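Chapter 6
Enclosures, Lids and Cable Entries

6.1 Scope of the chapter

The earlier chapters dealt with conductors and with the devices that switch and protect them. This chapter deals with the boxes those devices sit in. An enclosure carries no current and appears on most circuit diagrams only as a dashed outline, if it appears at all. It nevertheless decides how long the parts inside will last, how easily they can be reached, and whether a person can touch something live by accident.
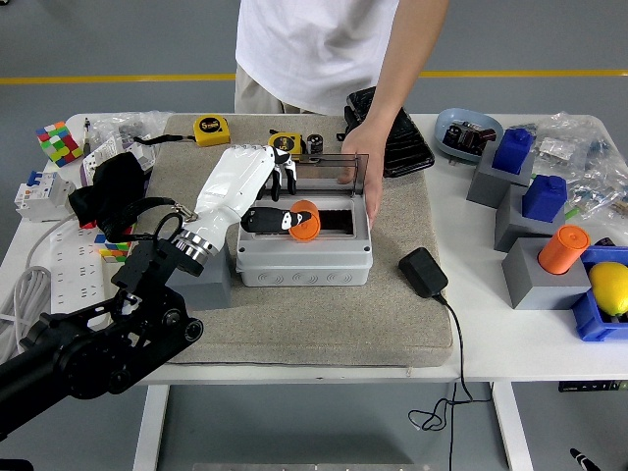
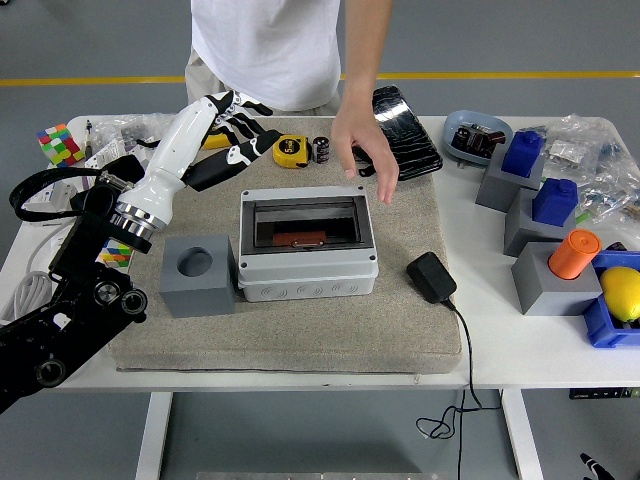 Figures 6.1 and 6.2. A light gray enclosure with a smoked window.

The word enclosure is used in this book for any housing that surrounds electrical parts on all sides once it is closed. A junction box, a meter cabinet and the case of a motor starter are all enclosures in this sense. The first choice a designer faces is usually the lid, and the second is whether the contents must be seen without opening it. A plain opaque lid is stronger for its weight and costs less. A smoked lid of the kind in Figure 6.1, hinged so that it stands up at the back when open, lets a switch position or an indicator lamp be read from outside while cutting down the light that reaches the parts within. The same figure shows a row of circular knockouts along the front face, a feature taken up in Section 6.5.

6.2 What an enclosure must do

The duties of an enclosure fall into two groups. The first group protects people from the equipment. Walls and lid must keep fingers, tools and loose wire away from live parts, and they must go on doing so after the box has been knocked, heated by the sun or left for years in a damp cellar. If a fault starts a small fire inside, the material should not feed it.

The second group protects the equipment from its surroundings. Dust settles on terminals and, once it has taken up moisture, forms a path along which current can creep. Water does the same more quickly. Insects build nests in warm housings. In workshops, oil mist and metal filings are added to the list, and in farm buildings the ammonia given off by animal waste attacks copper and brass.

The two groups sometimes pull in different directions. A box sealed tightly enough to keep out all dust also keeps in heat. A box with vents runs cooler but admits whatever the air carries. Much of the work of choosing an enclosure lies in settling this conflict for a given site.

6.3 Degrees of protection

Protection against solid objects and against water is commonly stated as a code of two numerals following the letters IP. The first numeral describes solids and the second describes water. In each place a higher numeral generally means a more severe test, although the water numerals above 6 describe immersion and do not automatically include the jet tests below them. A housing that survives a period under water may still leak when a strong jet strikes its seam from the side. Where both conditions are expected, both ratings must be stated.

The first numeral runs from 0 to 6. At 2, a standard test finger must not be able to reach a hazardous part. At 5, some dust may enter, but not enough to interfere with operation or safety. At 6, no dust may enter.

Three points are often missed in practice.

The rating applies to the enclosure as it was tested. A hole drilled on site, or a knockout removed and left open, voids it.

The rating says nothing about sunlight, chemicals or mechanical shock. Separate tests exist for these.

The rating assumes that the gasket is clean and that the lid screws have been tightened to the stated torque. Overtightening one corner before the others have been started will bow a plastic lid and open a gap along the far side – a fault that cannot be seen with the box mounted at head height.

6.4 Materials

Steel is stiff, holds paint well and resists flame. It must be bonded to the protective conductor, and any scratch that reaches bare metal will rust outdoors. Stainless steel avoids the rust at a higher price and is harder to drill.

Aluminum alloy is light and sheds heat well. It suits equipment that runs warm, but strong cleaning agents pit it.

Polycarbonate stands up well to impact and can be molded clear or tinted, and it is often used where a lid must also serve as a window. Some solvents cause it to craze. ABS costs less and is easy to machine, but it weathers poorly unless a stabilizer has been added. Glass-filled polyester is used for large outdoor cabinets. It keeps its shape over a wide range of temperature, though its dust is unpleasant to breathe when the material is cut.

An insulating housing needs no bonding of its own. It also gives no continuity between one metal cable fitting and the next. Where metal conduit enters a plastic box, a separate bonding link must be provided between the fittings. Brito and Akyol treat this in detail in their notes on the Haledora pumping station, where the missing link was found only after a pump motor had been replaced.

6.5 Cable entries

A cable can enter a housing through a gland, a grommet, a conduit fitting or a plain bushed hole. The entry must seal, must hold the cable against pull, and must not cut into the sheath.

Knockouts are rings of reduced wall thickness molded or punched into the housing. They are removed with a light blow or with pliers, working from the outside inward on steel. Plastic knockouts are better cut around with a step drill in cold weather, when a blow may crack the wall beyond the ring. A knockout opened by mistake must be closed with a blanking plug of the same rating as the box.

Entries are best placed in the lower face. Water running down a cable toward a top entry will collect at the gland and in time find its way past it. If a side entry cannot be avoided, the cable should be given a drip loop, with its lowest point below the gland.

6.6 A worked case: the Clistano cold store

The following case is used again in Chapter 7. The cold store at Clistano has 858 junction boxes, all of one pattern, installed along the ceiling of the loading hall and in the chilled rooms beyond it. An inspection carried out by Nurhan Ekinci on 6/24/21 found water in nearly 5 percent of them. The gaskets were sound, and the lids had been properly closed.

Ekinci noted that every wet box stood on a run passing from the warm hall into a chilled room. Humid air was moving along the inside of the conduit and giving up its water at the cold end. The boxes had kept out everything they were asked to keep out, and the moisture had come in through the wiring system itself.

Two changes were made in July. The conduits were packed with sealing compound where they crossed the insulated wall, and a breather drain was fitted at the lowest point of each affected box. The effect of the second change on the protection rating is the subject of Problem 6.2 at the end of the chapter.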